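Vinley Community Help > Desktops and Older Hardware

Old office tower with the cooler off: clean it up and put it back together, or stop here?

Posted by Chepkoech Ondieki, 22 January 2026
3,035 views

Hi all! Long-time reader, first time I've had a reason to post. I picked up a black office desktop from a clear-out at work back in October and it sat under my stairs until last weekend, when I finally got it out and plugged it in. It ran, sort of. It would come on, the fan would roar like a hair dryer, and then after a few minutes it would just shut itself off. No error, no blue screen, only click and gone.

I read a bunch of old threads on here and everybody seemed to say the same thing, which was dried-out thermal paste, so I decided to be brave and take the cooler off. I'd never done that before. I've swapped a hard drive and added memory, that's my whole resume. The screws came out fine but the cooler itself was stuck on hard and I had to wiggle it for a while before it let go (I may have said some words). Then I wiped everything down with alcohol and coffee filters, because that's what I had.

So now I'm at the point where the cooler is off, the processor is sitting there in its socket with the metal bracket still over it, and I've kind of lost my nerve. 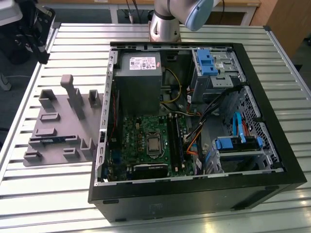
Side panel and cooler off, processor still clamped in its socket.

What I'd like to know:

How much paste do I put on? I've seen people do a dot, a line, an X, and one guy who spread it with a credit card like he was icing a cake. The tube I bought is tiny and I'd rather not waste it.

Do I need to lift the bracket and take the processor out to check under it? I haven't touched it. Part of me wants to look and part of me remembers every horror story about bent pins.

Also, the cables. Do I have to unplug the whole lot to clean in there properly, or can I work around them? There's a loop of yellow wires coming down through the middle from near the power supply, and then a black bundle sweeping across from the drives, and a blue SATA cable and an orange one over on that side too. I'm scared that if I pull them all I'll never get them back where they came from.

I only want it for my mom to do email and her recipe stuff (she has 700 recipes typed up, all in one document, and she will not let me split it). It doesn't need to be fast. It needs to stay on.

Thanks in advance, and please be gentle!

Pulutach
Member

Hey, you've already done the scary part! Getting a stuck cooler off is where most people do their damage, and if the processor stayed in the socket with the bracket closed then you did it right. Sometimes the old paste is so hard that the chip comes out glued to the bottom of the cooler, so take the win.

Paste: a blob in the middle the size of a small pea. Don't spread it, the cooler pushes it out when you tighten it down. I used to do the credit card thing and all I ever got was a dirty credit card. Just make sure you clean the bottom of the cooler as well as the top of the processor, since you didn't say whether you'd done both. A coffee filter is fine, I use them too.

Don't open the bracket. You have no reason to. If the computer was starting up and running for a few minutes, the processor was making contact fine, and you'd be risking the socket just to satisfy your curiosity. Leave it clamped.

When you put the cooler back, lower it straight down and try not to slide it around. Start all the screws by hand, a couple of turns each, then go corner to corner, a little at a time, until they stop. If you crank one all the way down first the whole thing sits crooked and you'll be right back to the hair dryer. And PLEASE plug the cooler fan back in. I forgot that on my sister's machine and spent an evening blaming the paste.

As for cleaning, work around the cables. Unplug from the wall, take it outside if you can, and use short bursts of canned air. Hold the fan blades still with a finger while you blow on them. Get the cooler fins from both sides, because on office machines there's often a mat of lint packed in under the fan where you can't see it, and that would give you the same shutdowns all by itself.

If you do want to move something out of the way, take a photo of each plug before you pull it. The SATA ones only go in one way around.

bamia_fixes
Member

not worth it imo. just buy a newer used one, these old office towers are slow and you'll spend more on parts than its worth. put an ssd in it if you keep it

Huet
Regular

I'll stick up for the old tower, it sounds fine for email and one enormous recipe document. Bamia is right about the SSD though. You have that hard drive in a caddy with the blue plastic rails, and on a lot of those you squeeze the ends of the rails and the whole caddy slides out, no screwdriver. A smaller SSD will usually need an adapter to sit in there properly. I'd get the heat sorted first and run it for a week before spending anything else.

I agree with everything Pulutach wrote except the size of the blob. A pea is okay but I go a bit smaller, more like a grain of cooked rice, and then I check. If you have enough paste in the tube you can put the cooler on, tighten it, take it off again and see how far it spread. Then wipe it all off and do it again for real. It feels wasteful but for a first time I think it's worth it for the peace of mind.

And 2 things to do before you close it up:

Push down on the memory and make sure it's fully in. It's easy to bump it while you're wrestling with a cooler. Same for that expansion card along the bottom.

Start it with the side panel off and just watch the cooler fan spin. Keep your fingers and sleeves out of there. Then go into the setup screen (usually F2 or Delete or F12 as it starts, it'll flash up for a second) and see whether it shows a processor temperature. Not every office machine does. If yours does, let it sit on that screen for ten minutes. It should climb a bit and level off. If it keeps climbing until it quits, the cooler isn't seated and you get to do it all over again, sorry.

If it levels off and the computer still shuts down, I'd start looking at the power supply. Don't open that one up, just swap it. Check the plugs and the shape before you order, because some office brands use their own.

Chepkoech Ondieki
Original poster

Oh this is so helpful, thank you both! I had NOT cleaned the bottom of the cooler, I'd set it down on a paper towel and forgotten about it, and yes, there is a gray felt sweater living between the fins. Going to buy canned air tomorrow and leave the bracket alone. Rice grain first, then I'll check it like Huet said. I'll come back and post the temperature if I can find where it shows it.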